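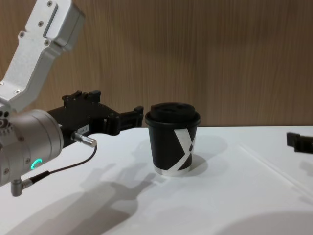 Black single-wall paper cup with black domed lid, on a white tabletop.

Lids leaking at the seam on single-wall paper cups — lid, cup or filling?

Posted by Yamila Arancibia in Catering & Small Food Business
13th June

I run the hot drinks counter at Cedbridge, a shared work building. We serve filter coffee and tea in black single-wall cups with black plastic lids, same type as in the photo. Since we moved to a new batch of cups we get drips running down the outside. The drip shows up a few minutes after the drink is handed over, always when the cup is tilted to drink, and always from under the rim of the lid. The sip hole is fine and the base stays dry.

What I have checked so far:

The lids are the same product as before. I compared one from an old sleeve with one from a new sleeve and could see no difference.
The supplier (Skuvville) says the cup has the same rim diameter as the old one and the lid is listed as compatible.
Water temperature at the tap has not changed.
I tested 48 cups with hot water over two mornings, lid pressed on by me each time. 33 stayed dry when tilted. The rest dripped.

I have 3,000 of these cups in the storeroom, so I would like to know whether the cups are usable before I order a different lid. Also, customers complain that the cups are too hot to hold. Is that related, or is it just what single-wall does?

Natnael Degefa
Replied the same day

The most likely cause is the side seam of the cup, and you can confirm it in a few minutes.

A paper cup is a flat sheet wrapped into a cone and joined with an overlap. The top edge is then rolled outward to make the rim. Where the overlap meets the rim there are two layers of board instead of one, so the roll is thicker there and there is a small step on either side of it. The lid is a molded ring that snaps over the roll. It seals well on a smooth roll and less well over a step. If the sip hole happens to line up with the seam, the liquid stands against the weakest point every time the cup is tilted.

Test it like this:

Take ten cups from one sleeve. Find the seam on each by running a thumbnail around the outside just under the rim.
Fill with hot water to a finger's width below the rim.
Fit five lids with the sip hole directly over the seam and five with the sip hole on the opposite side.
Tilt each one over a paper towel to the drinking angle and hold it for a slow count of 20.

If the first group drips and the second stays dry, you have your answer. The fix is to keep the sip hole away from the seam. Staff learn it in a morning. On a printed cup it is easier, as the seam usually falls at the same place relative to the artwork. Yours have the large white diagonal graphic, so find out where the seam sits relative to that and tell people to line up the sip hole by the print.

If both groups drip, the seam is not the whole problem. Look at the roll itself under a bright light. It should be round and closed, with the cut edge of the paper tucked under. A roll that is flattened or partly open will not hold the lid. This can be a forming fault at the factory, or it can come from storage. Sleeves laid on their side under a heavy carton go oval, and an oval cup will take a lid on two sides and let go on the other two. Check which end of the stack your drippers came from.

Matching rim diameter on the spec sheet tells you little. The thickness of the roll matters as much, and most sheets do not list it. Ask Skuvville for the roll height and the board weight in grams per square meter for the old batch and the new one. If the old board was 300 and the new one is lighter, the roll will be thinner and the lid will sit loose on it.

On heat: yes, that is normal for single-wall. There is one layer of board and a thin lining between the drink and the hand. Use sleeves, or keep the single-wall cups for milk drinks and move tea to double-wall. It is a separate matter from the leak, except that people squeeze a hot cup up near the lid, and squeezing there will open a poor seal.

Kerstin Solheim

We had this with Hattori cups and changed lids. No more drips. Didn't look into why.

Akihiko Morikawa

Agree with Natnael on the seam. Two additions.

Press the lid on with the flat of both hands or go around the edge with a thumb until it has clicked all the way. Pressing once in the middle of a domed lid pushes the dome down and leaves part of the rim unseated. It looks closed from above. Check from the side — the bottom edge of the lid should be level all the way around.

Second, leave more room at the top. A cup filled to the roll will wet the joint before the lid is even on, and after that some liquid sits in the channel of the lid and runs out at the first tilt, with a perfectly good seal. I would rule that out before blaming the board.

Yamila Arancibia
Comment on Natnael Degefa's reply

Ran the ten-cup test. Four of the five with the sip hole over the seam dripped, none of the other five. The rolls look closed. I have asked Skuvville for the board weight and will post it when they reply.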